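Open day at Iltutwood: a morning with Godelieve Declercq

Godelieve Declercq had been on her feet since eight, and she was still beaming. "We had 142 people through!" she told me.
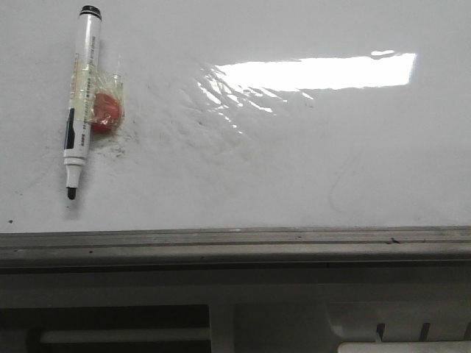

Tape, a magnet and a pen

"Children ask the best questions," she said. One girl, after watching the arm for 20 minutes, wanted to know if it ever got bored. Declercq loved that. Her favourite fix is still a marker taped to a red magnet, so it stays on the whiteboard. The next open day is in April.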